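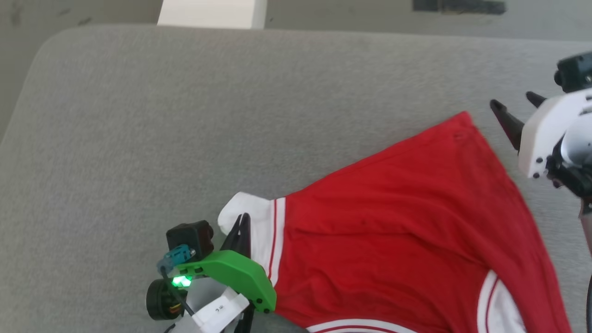
A red jersey with white trim laid out on a gray upholstered surface.

BRANOMMONT — Dec 23, 2021 — The Branommont Youth Sports League will open a uniform exchange in February, giving families a place to trade in outgrown jerseys, shorts and warm-ups at no charge. The exchange will run out of the former Dinby shoe store on Moussa Street, which the league has leased through the end of the summer season.

The league registered 1,000 players this year in soccer, basketball, baseball and volleyball. A full uniform costs $33 in most age groups. Families with two or three children in different sports have asked for a lower-cost option at each of the last several annual meetings, league director Mirela Honorato said.

"Kids grow out of these things in one season," Honorato said. "A jersey gets worn maybe a dozen times and then it sits in a drawer. We had parents swapping in the parking lot already, so we are giving them a room to do it in."

A small trial was held this fall with the under-10 soccer division. Families turned in 118 pieces, and 94 of those went home with another player. Most of the remaining items were adult sizes or had numbers that were already taken on the new rosters.

Numbers will be handled differently this time. Yu-ting Mak, the league's equipment manager, said coaches in the younger divisions will assign numbers after the exchange closes, so players can pick a jersey by size first. Divisions that play in regional tournaments will keep their current numbering.

Clothing should be washed before it is brought in. Items with torn seams or peeling numbers will also be accepted. Viniteck, a screen printing and alterations shop in Branommont, has agreed to do basic repairs through the spring and will replace damaged numbers at cost.

"A loose hem takes a few minutes," said Þröstur Blöndal, owner of Viniteck. "Numbers take longer, and some of the older fabric will not hold a new one. We will be straight with people about that."

Families do not need to bring an item in order to take one. Each registered player may take one full uniform per sport. Cleats, helmets, mouthguards and shin guards will not be accepted.

Uniforms that are not claimed by the end of the spring season will be used as practice gear by league teams.

Drop-off hours will be posted on the league website and at the Branommont recreation center. Questions about sizes or team colors can be directed to Hiu-tung Siu at the league office.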